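Category: Kitchen Guides > Rice Cookers > Setup and Daily Use
Search this site Enter keyword or section no. Go
Posted May 2020 by Vosholm Kitchen Desk

Section 8. Setting Up the Rice Cooker and Serving Bowls

This section covers placement, first cleaning, basic operation and serving. It applies to lidded electric cookers with a touch panel on the front. For stovetop pots, see the Bedton sheet.

8.1 Placement

1. Set the cooker on a flat, dry table that does not rock.
2. Leave clear space above the cooker. The lid must open fully to the upright position without touching a shelf or cabinet.
3. Route the cord behind the cooker, away from the table edge.
4. Turn the front panel toward the user.

CAUTION: Do not place the cooker under a low cabinet. Steam will lift the finish on the underside of the cabinet -- repairs of this kind are not covered.

8.2 First cleaning

1. Unplug the cooker.
2. Lift out the inner pot. Wash it with warm water, dish soap and a soft sponge.
3. Wipe the inside of the lid with a damp cloth, including the area near the center fitting.
4. Dry the outside of the pot completely before putting it back.
5. Wipe the outer body with a dry cloth. Glossy black finishes show fingerprints and scratch easily. Do not use powder cleaners.

NOTE: The Brolex cleaning cloth (part 1821) may be used on the body and the panel. Do not use it inside the pot.

8.3 Panels labeled in Chinese

Some cookers carry Chinese labels only. The common ones are:

预约时间 -- reservation time (delayed start)
再加热 -- reheat
保温/取消 -- keep warm / cancel
功能选择 -- function select
开始烹调 -- start cooking

If the cooker is shared, tape a copy of this list inside a nearby cabinet door. Do not put stickers on the panel; they may interfere with the touch areas.

8.4 Cooking

1. Rinse the rice in a separate bowl and drain.
2. Put the rice in the inner pot and add water to the matching line.
3. Close the lid until it latches.
4. Press function select until the desired program is chosen.
5. Press start cooking.
6. When the program ends, leave the lid closed for 8 minutes, then open it and loosen the rice with a paddle.

CAUTION: Keep hands and face away from the lid when opening. Water may drip from the lid onto the table.

8.5 Bowls

1. Keep serving bowls beside the cooker, clear of the lid and the cord.
2. Bowls of different colors may be kept close together if space is short. Separate glazed rims before lifting -- a rim that knocks against another will chip.
3. Lift each bowl with a hand under the base. Do not drag it by the rim.
4. Check rims for chips before use. Discard chipped bowls.

Cooker with the lid raised, then bowls set rim to rim:

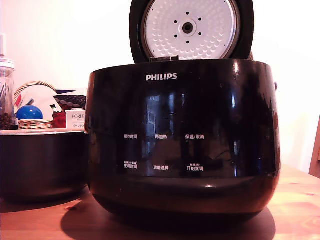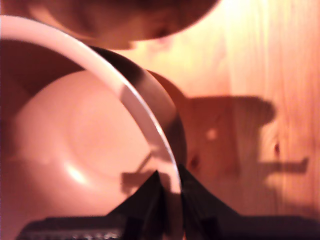 Trevor wrote in to say that step 2 of 8.5 should be stricter. In a small kitchen, according to the message, the white bowls go on one side of the cooker and the dark ones on the other, with a folded dish towel under each group, and no rims have chipped since August. The same message asked whether the eight-minute rest in 8.4 can be skipped for porridge. It can.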